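Juseo Bench Arm Kit — Kitchen Cell Edition
5 min read

Arm, gripper, cable dress pack, controller, plus the paperwork. Sold as one kit, part no. 660-K. Made for people who run arms around household appliances — toasters, kettles, countertop ovens, drawers — and who need to show somebody a proper risk assessment afterwards.

Quick version first. The arm is light. The gripper is black and articulated. The kit ships with a filled-in template for counter work so you're not starting from a blank sheet. Most of the calls we get are about the template, so most of this page is too.

What's in the box

- Arm, 3 kg payload
- Gripper with two sets of finger pads (smooth, ribbed)
- Cable dress pack with clips and strain relief
- Controller with emergency stop on a long lead
- Druten guide booklet, "Counter Cells: Good Practice", spiral bound, wipe clean
- Risk assessment template, print and file

Which rules apply

Depends where you are and what you do with it. The two documents people ask about are ISO 10218 (industrial robots, and their integration) and ISO/TS 15066 (working close to people). The arm on its own is a part. The arm plus gripper plus toaster plus counter is the application, and the application is what gets assessed. We can't do that for you from here. Anybody who sells you an arm as "safe out of the box" is skipping a step.

Change the tool, the object or the layout and you look at the assessment again. A new mug is fine. A knife is not fine, that's a new assessment.

House rules for a counter cell

These come out of the Druten booklet, shortened. Thilini Thambiah wrote the originals and Volker Heitmann trimmed them for this page, so blame him for the gaps.

1. Speed. Default cap is 200 mm/s any time a hand can reach the counter. Raise it only with the guard closed and the change written down.

2. Emergency stop within reach of the operator. On the counter edge or on a post. Not behind the oven, not on the floor. Test it at the start of every shift and initial the sheet.

3. Cable slack. The bundle needs enough loop for the wrist to turn fully and no more than that. Run the arm through its whole range by hand first and watch where the loops go. Keep them off hot surfaces and clear of handles and lids. If a loop hangs low over the work, re-clip it higher and run it again.

4. Approach from above for slots. Toasters, racks, knife blocks. Come straight down, stop over the opening, check, then go in. Side approaches drag the appliance along the counter.

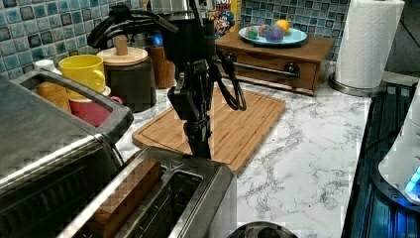
5. Heat. Treat every toaster and oven as hot untill the log says otherwise. Standard pads are rated for short contact only, see table in the booklet, page 12. Bread stuck in a slot: unplug first, then reach. Goes for people and for arms. Metal fingers in a live toaster is the one thing we'll refuse warranty on without discussion.

6. Clutter. A real kitchen has mugs and canisters and a paper towel roll and so on, and testing with them in place is worth doing. Just list them. Anything the arm can reach goes on the layout sheet, breakables and loose items marked. Paper stays well away from anything that heats.

7. Indicator lights. An appliance light tells you about the appliance. It says nothing about the arm. Operators mix these up, Mavis Okafor's training notes have a page on it and it's worth the two minutes.

8. Log it. Program version, tool, speed cap, who ran it, anything touched that shouldn't of been. One line per run is enough.

Template, revision notes

Current revision is 4 February 2022. Changes: slot approach now has it's own section, cable routing check moved ahead of first power-on, food contact line added. If you're on the older Flavska sheet it's still readable but the cable part is thin — swap it when you next review.

Food contact: pads supplied are NOT food grade. Fine for test bread that goes in the bin. If anyone is going to eat it, order the Seidel pads and follow the cleaning instructions that come with them.

Ordering

Kit 660-K, complete. Spare pads, order code 262, smooth or ribbed, say which. Extra dress pack clips in bags of 200. Template and booklet can be ordered without the arm, and plenty of people do.

Layout questions go to Prasetyo Yeoh, send a sketch with dimensions and the reach circle drawn on. Repairs and returns, Bernd Buschmann. Take the gripper off before you ship the arm back and pack it seperately please.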